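Re: [stinano-sim] body occlusion and the wrist-up start pose 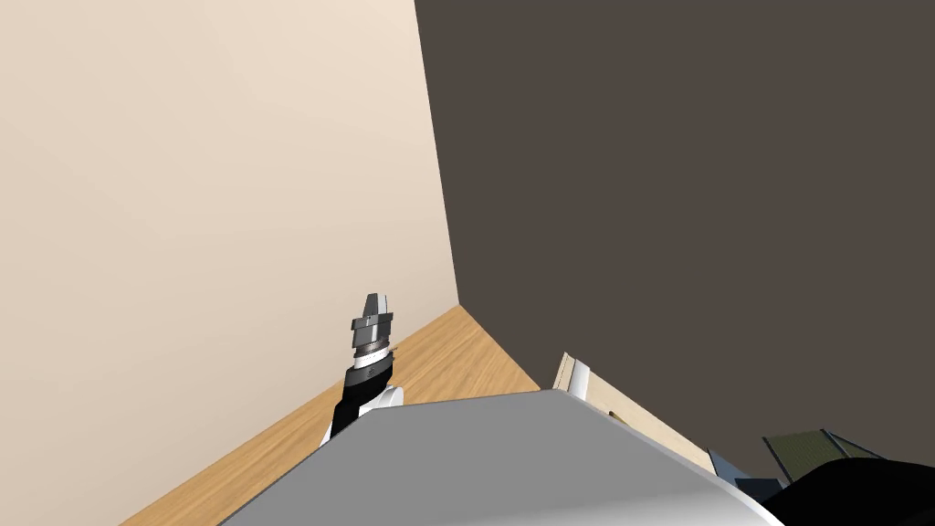

Head cam render, Stinano sim, bare room. One gripper up, second arm bottom right.

Quick reply before the 3:00 call, sorry for fragments.

Reran the whole thing with the self-mask on. Same policy, same seeds, only change is that pixels belonging to the robot's own body get flagged in an extra channel. Before, they were just more RGB. 1092 episodes total, 5 seeds, both room layouts. Short version: it helps, less than I hoped.

> In March you said the head view was fine as is and the
> policy would "learn to look past" the body. I'm not seeing
> that. In the Kilance rooms it keeps reaching for the edge of
> its own housing. Can you check how many of the failures are
> that, and whether it's the render or the training?

Yes, I said that, I was wrong. Went through the failed runs by hand last night. 245 failures without the mask. In most of them the big gray housing covers the bottom of the view and the lower arm is gone behind it, so the net gets a gripper and a bit of forearm and has to guess the rest. Look at the render. Floor is a strip, that's it.

With the mask on, the reaching-for-itself thing mostly goes away. What's left is depth errors near the pale wood panel. My guess is its edge runs parallel to the side of the housing and the two get merged. Havent proven it. Somebody with the Pimard depth head could test that faster than me.

Render vs training: training, I think. Swapped the wall colors in 11 of the rooms, no real change. Cream wall, dark wall, doesn't care. Moving the camera pitch did change things a lot, but then the numbers don't compare to the Whiteley baseline any more so I left it alone.

Things I did not do:
- randomize the floor texture
- second arm parked out of view (it crowds the lower right corner and I suspect it costs us something)
- anything on hardware. this is sim only, please dont quote it as more

On the start pose, I'd keep the wrist up. Tried it folded and the gripper drops out of view, then the first few steps are pretty much blind. Wrist up at least gives the net something to lock on to agianst the wall.

Config is on the branch, selfmask_v2. You need to rebuild the segmentation cache or it silently loads the old one. Cost me most of an afternoon.

If anyone has spare GPU time, the parked-arm run is the one I'd want next.

More after the call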